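A Morning at the Wellwood Lab

I got to Wellwood a little before 10, in March, with wet shoes and way too much coffee in me. Iason Raptis met me at the door and walked me straight back to the recording room (no slideshow, bless him!). His group is teaching a surgical robot to suture by showing it people doing it, over and over, and saving every try.

Necati Karaca was at the console when we came in, forehead pressed to the viewer, feet on the pedals. I whispered for a while until he told me I could talk normally. They had 575 saved runs by then, and he's done most of them himself. Each one gets the video plus the motion of both arms, and then somebody goes through and marks where each step starts and ends, which sounds like the slow part to me. 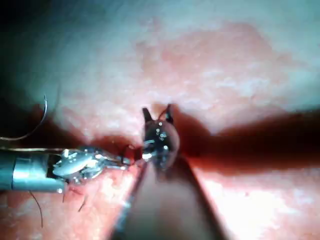

What they keep and what they toss

I figured the clumsy runs went in the trash, but Iason likes them. A fumbled grab followed by a good recovery is worth a lot to him, so those get their own tag. What they do toss is anything where the arm logs and the video drift out of step.

They let me try it, too! I sat down for nearly 10 minutes and managed 2 passes on the practice pad, both ugly. Shiny metal and wet surfaces throw glare all over the place on screen, and I kept losing track of how deep I was. Necati says you get used to it. My tries were not saved, I asked.

Lunch was soup down the hall, and after that we went over to see the Plurnen storage racks.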